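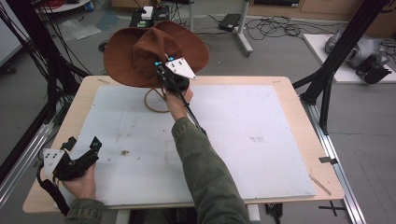 Figure 3. Head camera view during a demonstration in the hat task. The right hand gripper holds the hat by its own jaws while the left one rests near the table corner.

4.2 Collection of demonstrations with hand-held grippers

All demonstrations were recorded with a pair of hand-held grippers, one for each hand, and a camera worn at head height. The person giving the demonstration works at the table directly and no robot arm moves during recording. Each gripper carries a white angular plate marked with black dots (Figure 3), from which its pose is recovered in the head camera image. Jaw opening is logged over the cable at the same rate as the images, and the two streams are aligned afterwards by their time stamps.

The hat task was included to test objects that are soft in some places and stiff in others. A brimmed hat can be lifted at the crown or at the brim, and the two choices lead to different motion once it has left the table. The chin cord adds a further difficulty. It swings after the hat has stopped moving, and in the early trials the policy tended to wait until the cord was still before starting the next movement. We did not remove the cord, as loose parts of this kind are common on everyday objects.

We recorded 592 demonstrations over all tasks, of which 541 were kept. A demonstration was dropped if the pose of either gripper was lost for longer than the allowed gap, or if the object left the working area. Most of the losses occurred when the plate was turned away from the camera, and a smaller share when the brim passed between plate and camera. Short gaps were filled by interpolation – linear for position, spherical for orientation – and marked as such in the data, so that they could be given a lower weight in training.

The hat task makes up 138 of the demonstrations kept. Two people took part in the recording at the Skavanport site. They were told where the hat should end up but were given no instruction on how to grasp it. Either hand could be used, and the idle gripper was to be kept on or above the table so that its pose remained available throughout. Demonstrations in which one gripper is at rest were not treated as a separate class.

4.3 Effect of the idle hand

An earlier version of the Preda policy predicted the motion of both hands with a single output head. When trained on the hat data it produced small drifting movements in the hand that should have stayed still. Bakker and Honkanen reported a similar drift in the Plora data and reduced it by adding a rest flag for each hand. We adopted the same flag, set whenever gripper speed stays below a fixed threshold. With the flag in place the drift fell to the level of the tracking noise, and success on the two-handed tasks was unchanged within the spread between training runs.

The threshold was chosen by hand on the October recordings and was then held fixed. A lower value left part of the drift in place, while a higher one caused slow regrasping movements to be labelled as rest.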